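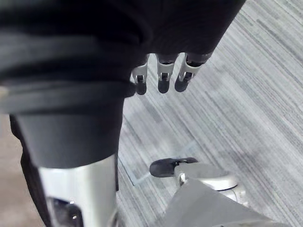

I-seul Min told me in the comments on an older thread that heavy black cloth should be rolled and never folded, and that any crease left in it over a season will show as a gray line afterward. I would like to know whether that holds for brushed fabric as well as for smooth.

Storing thick black fabric without permanent creases
Posted in Laundry and Textiles
Posted by dkl_upstairs

The cloth is matte black with a slightly fuzzy surface and bought off the bolt as Kumsa blackout fleece. The label says polyester and gives no percentage for anything else. It measures 187 inches long by the full width of the bolt. I use it as a door curtain from November on and put it away in spring.

Last year I folded it in quarters, then in thirds, and kept it on a closet shelf under two blankets. When I took it out there were lines along every fold. Most of them dropped out after a week of hanging. Two did not. Under a lamp they look lighter than the rest, and I can't tell whether the nap is flattened or the color is worn.

What I need to know:
Is rolling better for this type of cloth, and on what diameter of tube?
Can the two remaining lines be removed without shine marks from an iron?
Does it have to be washed before storage if it isn't visibly dirty?

I have a steam iron and a front-loading washer. No dryer.

Answers (3)

tamsin.w
Just hang it up. I keep mine over the shower rail in the spare bathroom and never iron it. Life is short.

R. Oduya-Field
Taking your points in order.

Rolling is better. A fold puts all of the bend in one narrow line, with the weight of the stack on top of it. On a tube the bend is spread along the whole length. Use the widest tube you have room for. Carpet shops throw out cardboard cores and will usually give you one. Cover the core with clean cotton sheeting first, as bare cardboard sheds dust that shows on black. Roll with the fuzzy side out, with light tension, and smooth each turn by hand before starting the next. Let the cloth extend no farther than the ends of the tube. If it is wider than the tube, fold it once lengthwise over a rolled towel so the fold has a soft core. Store the roll flat or on end. Do not put blankets on it.

For the lines, first find out what they are. Brush across one with a soft clothes brush, against the nap, under the same lamp. If it darkens, the pile was flattened and steam will finish the job. Hang the cloth, hold the iron 2 inches off the surface, steam from the back, and brush the front while it is still damp. Leave it hanging until it is completely dry. If brushing changes nothing, the fiber ends have probably abraded along the fold. Steam won't restore that.

Never rest the iron on the face of polyester fleece. The pile melts before the cloth looks hot, and the result is a shiny patch that can't be removed.

Wash it before storage. Body oil and cooking residue are hard to see on black and they hold dust. Cold water, inside out, liquid detergent, no softener. Softener coats the pile and makes it mat. Spin on low and hang it over two parallel lines spaced 12 inches apart, so that it doesn't dry over a single ridge.

I-seul Min
Agree with the above on tubes. One correction to my old comment: the gray line I described was on a cotton velveteen, where dye loss on the fold is common. Polyester holds its color better, so flattened pile is the more likely cause in your case.

I would not store it in plastic. A cotton bag or an old duvet cover works. If moths are a concern, polyester is not food for them, but a wool blanket on the same shelf is.

Comment from dkl_upstairs
Brushed both lines. One darkened and one did not. I have steamed the first and it is gone. Will look for a carpet core before spring.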